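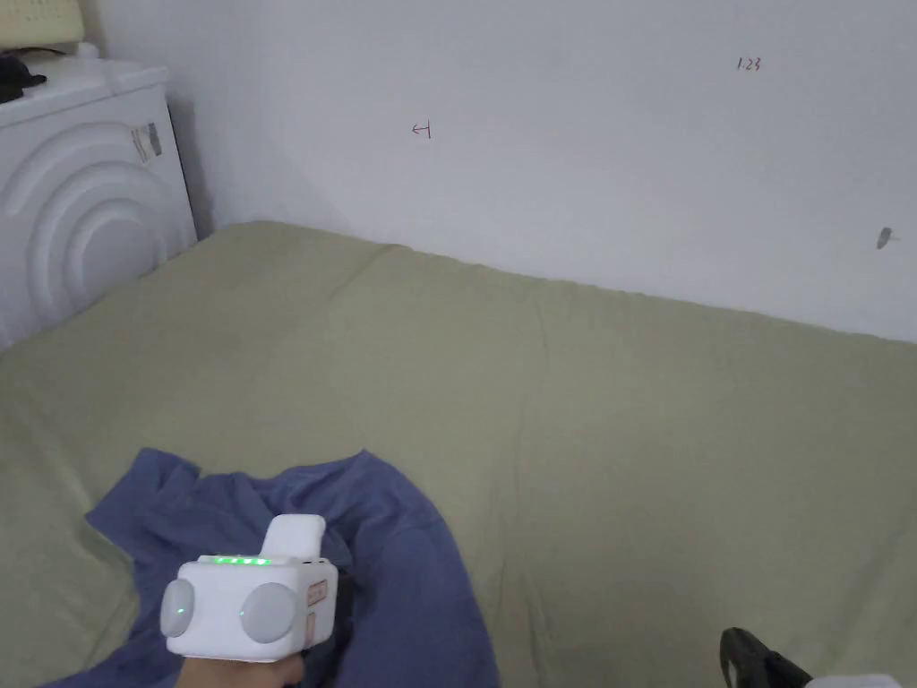 Filed under: Game Room & Gear Care

I play in a Friday night shooter league with a bunch of people I've mostly never met in person, and the question that comes up in our chat more than any strategy talk is how to get a gross controller clean without wrecking it. So I'm finally writing down what I do, and then I can just paste the link.

Start with everything unplugged and switched off, batteries out if yours takes them. I skipped this once and bought a skin in the store with my elbow. Fifty bucks if you count the bundle it came in!

For the seams (you know, that gray line of gunk where the two halves of the shell meet) I use a plain wooden toothpick, dragged along the groove at a low angle. Metal picks scratch. When the tip goes fuzzy, swap it for a fresh one. Then a soft old toothbrush, dry, over the grips and around the triggers.

Sticky buttons get a cotton swab barely damp with rubbing alcohol. I used the 70 percent stuff for years and it was okay, but I like 95 better around buttons because it dries so fast. Keep it off painted shells and anything rubbery until you've tried a hidden spot. My friend Gwawr Wynne took the logo clean off her Menzies pad that way and she's still mad at me about it. Press the button a bunch of times while you work the swab around the edge, wipe, wait 5 minutes, press again.

Thumbsticks are their own thing. If your character wanders off to the left when you aren't touching anything, clean around the base of the stick before you go shopping for a new pad. A short puff of canned air, hold the can upright, roll the stick in circles, another puff. That fixed mine in July and it held for most of a season. If it still drifts, try a bigger dead zone in the settings.

Headset pads: if they pop off, take them off. Mine are the fake leather kind on a Farnon headset, and I wipe them with a cloth wrung out in water with one drop of dish soap, then a second cloth with just water. Let them dry flat overnight, away from the heater. Cloth pads can usually be hand washed, but squeeze them, don't twist, or the foam gets lumpy.

Mouse pads go in the sink with cool water and dish soap. Scrub in little circles with your palm, rinse until the water runs clear, roll it up in a towel and lean on it. Gregor Baird from our team puts his in the dryer and I have seen what it looks like now, so please don't.

And cables! Wrap them in big loose loops and use a strip of hook-and-loop tape. Winding them tight around the controller is how I killed two.

Keyboards I'll do in a separate post, I still have half the keycaps from mine soaking in a mixing bowl.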